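Materials Handling and Small Automation > Deployment and Staffing

Thread: Shoe rack restocking, what happens to the floor hours?

rackrate_ops
We run the footwear side of a guest supply operation in Colombo. Slides and slippers come back, get sorted, and go onto two-level slanted racks by style. Up to now this has been manual work on the late shift. Management wants the robot to take over the rack placement portion and leave inspection and pairing to people. I have been asked to write up what changes in the job descriptions, and I would like input from anyone who has done this with soft, light goods.

Current volume is 2,256 pairs in August. Placement is the dull part, but it is also the part where attendants notice a split strap or a mismatched pair. If that step moves to a machine, the noticing has to move somewhere else, and I do not see it in the task sheet.
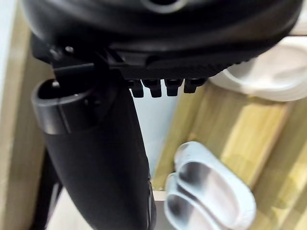 The second concern is pace. An attendant at the rack sets their own order of work. Under the draft procedure they would feed the robot, and the feed interval is fixed by the controller. I have objected to this in writing. Asnakech Fikre, who leads the shift, has objected in fewer words.

tolstack
Two points.

1. Do not let the vendor define "placement complete" as item on shelf. Define it as item on shelf, toe out, not overlapping its neighbor. Those are different acceptance rates and the gap is what your people will spend the evening fixing.

2. The noticing should be a paid, named task. We lost ours at Edside for a whole quarter. Inspection was assumed to happen upstream, upstream assumed it happened at the rack, and returns went up until someone asked.

m_quill
I disagree with the premise that the fixed interval is the problem. A fixed interval is predictable. What wore people out at our site was the variable one, where the cell would stop for a bad grasp and the attendant had to stand there and wait to find out whether it would retry. Three retries was the default. We set it to one, then a skip, with the skipped item going to a bin that gets worked by hand when convenient.

rackrate_ops
Noted on retries. Ours is at the default. How did you count the skips against output?

m_quill
We did not, and that was deliberate. Once skips show up on a person's numbers, they start pre-sorting for the robot and only give it the easy ones. The logs look good and the hard items pile up.

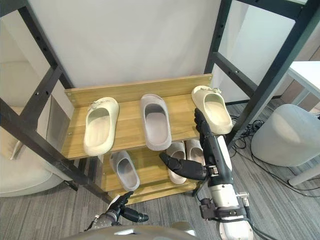 Molded slides are harder than they look for this reason. The surface is smooth, the opening is wide, and the strap styles shift the useful grasp point from one model to the next. Somebody has to maintain the grasp list by style. At our place that went to an attendant with a small pay adjustment, and it is the only part of the whole change I would call an upgrade in the work.

faisal_afridi
Faisal Afridi, integration side, Gisari. I have to push back on the pay adjustment being small. Maintaining a grasp list is technician work. If you let it sit at attendant grade, the person will leave as soon as they can put it on a resume. We have seen it at more than one client.

On tolstack's first point, agreed. Write the acceptance criteria with the people who rack by hand today. They will give you conditions the vendor has never tested, such as a slide left leaning on the back lip.

tolstack
Agreed on grade. Less agreed that it is a full technician role. At 12 styles it is a couple of hours a week. At 200 it is a job. Grade it by the catalog.

rackrate_ops
We are much closer to the first figure. The catalog is supplied through Vevesico and they change models without much warning, so I will ask for the grade to be reviewed with each catalog change. 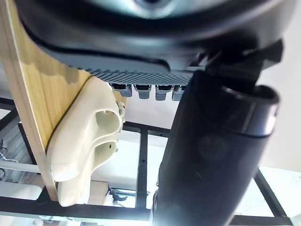

hallway_b
Does the attendant still need to be at the rack while the robot is placing?

faisal_afridi
Only if the procedure gives them something to do there. Put the pairing and inspection table within sight of the rack but outside the working area, and have the attendant called over by a signal for skips and jams. Standing watch over a cell is poor use of a shift and people are bad at it after the first hour.

m_quill
I would add that the call signal needs a delay the attendant can set. Ours interrupted pairing every time, and mismatches went up.

rackrate_ops
Adding the delay, the single retry, and inspection as a named task. Pace stays open. Asnakech wants the attendant to be able to pause the feed without entering a reason code, and I am supporting that. Will post the revised sheet once it has been through the shift.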